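Refinishing a tabletop vs. leaving it alone (oil or poly?)
Forum: Home Workshop > Finishing and Repair
13 replies

prairie_dovetail
Posted Monday, 7:42 am

I have a wooden table that gets used every day, mostly as a work surface and sometimes for dinner when we have more people than the kitchen can hold. It came from my aunt, who had it for decades and wiped it down with whatever was under the sink. No idea what finish is on it now. Water doesn't bead on it anymore. It just sits there for a minute and then leaves a dull spot.

The middle has gone grayer than the sides. The sides and the front edge still have some red in them.

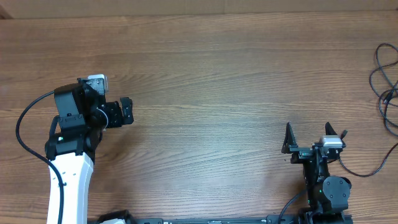

What I've tried so far:

1. Dish soap and warm water, dried right away. Got some grime off the rag side of things, no change in color.

2. Mineral spirits on a test patch near the back. The color came up nicely while it was wet and went flat again in ten minutes.

3. A little paste wax on the same patch. Looks better but feels grabby when you set a mug on it.

My question is whether I should sand the whole thing and put on an oil finish, or sand it and use a wipe-on poly. My brother says leave it alone. He is not the one who eats on it.

----

Lirau
Posted Monday, 8:15 am

Wipe-on poly. Four thin coats, scuff between coats two and three, and leave it a full week before anything heavy goes on it. I did a table that way when my kids were small and it took markers, glue and one pumpkin.

Before you sand, find out if it's solid or veneer. Look at the end of the board from underneath. If the grain on top wraps down and shows as end grain, it's solid. If there's a line, stop and come back here.

----

nosipho_h
Posted Monday, 8:51 am

I disagree about poly on a table that's used for work. It's fine until it isn't, and then you can't fix one spot. You end up sanding the entire top again. With oil you scuff the bad area, wipe more on, and go to bed.

I've had the same bench top under hardwax oil for 18 years. I redo the front half every other spring and I have never stripped it.

— Nosipho Hlongwane

----

Lirau
Posted Monday, 9:04 am

A bench is different. You don't put hot casserole dishes on a bench.

----

nosipho_h
Posted Monday, 9:10 am

I do at lunch.

----

prairie_dovetail
Posted Monday, 12:30 pm

Checked underneath with a flashlight. It's solid, end grain both ends, two cleats screwed across. The screws are in slotted holes so whoever built it knew it would move.

I should say more about how it's used. I fix small things on it in the evenings, so there's usually something being dragged across it. Lamp cords, chargers, the odd radio.

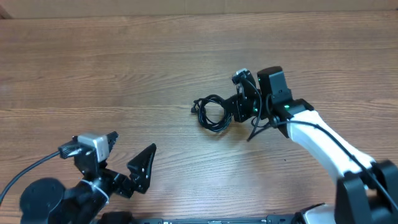 The other thing is fumes. We can't move it out to the garage because the legs don't come off and the hallway has a turn in it. So whatever I use has to go on in the room, with two windows and a box fan. My wife is okay with two days of smell. She's not okay with a week.

----

Mtshali
Posted Monday, 1:22 pm

Water-based poly then. Low odor, dry to the touch in a couple of hours. It won't bring the red back the way oil does, but you can put one coat of dewaxed shellac under it and get most of the warmth. Shellac smells like alcohol for an evening and then it's gone.

For the gray in the middle, I'd bet on old water and sunlight. Sand to 120 and look again. If it's still gray, try oxalic acid (wood bleach). Wear gloves and goggles, rinse it well, let it dry overnight. Do the whole top, edge to edge, or you'll have a pale rectangle where the gray used to be.

----

manee_k
Posted Monday, 2:48 pm

Please don't go straight to oxalic acid. I refinish for a living and half of what people bring me is a top that somebody bleached first and asked about later. Gray in the middle of a table is usually just the finish worn off from years of wiping. Card scraper, very light, then 150, then see.

Also be careful about leaning on a sander in the worn area. People chase the color and make a dip. You won't see it until the finish goes on and a window reflects in it.

Manee Klinhom

----

Mtshali
Posted Monday, 3:05 pm

I did say sand first and look again.

----

manee_k
Posted Monday, 3:19 pm

You did. I'm saying put another step between the two.

As for the finish, I'd go with hardwax oil here. Two thin coats, buffed off hard. The low-solvent ones smell for a day. The top will pick up small scratches from things being slid around, and you can rub those out with a gray pad and a teaspoon of oil.
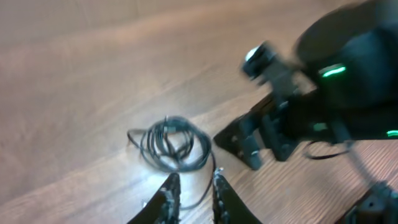

----

clikholm_dan
Posted Monday, 5:57 pm

Has anybody priced hardwax oil lately? I got a quote from Clikholm, a shop that did my neighbor's dining table, and it was 181 dollars to do a top in oil with me doing the sanding. The can by itself was nearly half of that. Wipe-on poly is a lot less and you can get it at any hardware store.

----

nosipho_h
Posted Monday, 6:20 pm

The can lasts. I'm on my third in all that time. Decant what's left into a smaller jar so there's no air over it, otherwise it skins.

And lay your rags out flat outside to dry, or put them in a can of water. Don't ball them up in the trash. They can catch fire on their own.

----

Lirau
Posted Monday, 6:41 pm

Agree with that last part. Still voting poly.

----

prairie_dovetail
Posted Monday, 9:16 pm

Thanks, all. I'm going to scrape and sand to 150 on the weekend and then do a test on the underside with the oil and with the shellac and water-based poly next to each other. Does the underside take finish the same way as the top, or is it a waste of time?

----

manee_k
Posted Monday, 9:33 pm

Close enough if you sand it to the same grit. It will look a little brighter because it hasn't seen the sun. Let both patches sit for three days, then set a wet glass on each one overnight.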